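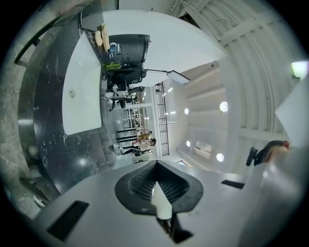
Can a machine clean up round a sink on its own yet? Parts of it, on a good run, with somebody standing by.

Progress note, Dilloler project, to 2/28/18
From: Kobina Ansah
To: Baidoo fund

Short one this time, full figures to follow with the accounts.

Done so far. 306 runs logged at the Rostlow site, all counter and sink chores. Picking up bottles, putting them back upright, wiping round the basin. Bottles are going well. Wiping is not. The arm presses too hard or misses the corners, and goes over the same patch again and again. Nearly 2 hours lost one afternoon to a cloth it kept dropping.

Shop-floor side (shelf filling, for Kerkeo) is behind. Two of the shelf tasks tried, neither good enough to show you. Boxes fine, soft packets hopeless. Kerkeo know and are being patient, have asked for a visit once the packets are sorted.

Problems. Shiny surfaces still confuse it. Clear bottles worse than coloured ones. Have changed the lighting settings twice, bit better, not fixd.

Money. On budget apart from spare finger pads, which wear out quicker than we planned for. Will need to move a little across from travel, please confirm thats ok.

Next. More wiping, softer grip, then back to packets. No change to the end date asked for at present but I'd like to talk about it before the next payment.

Kobina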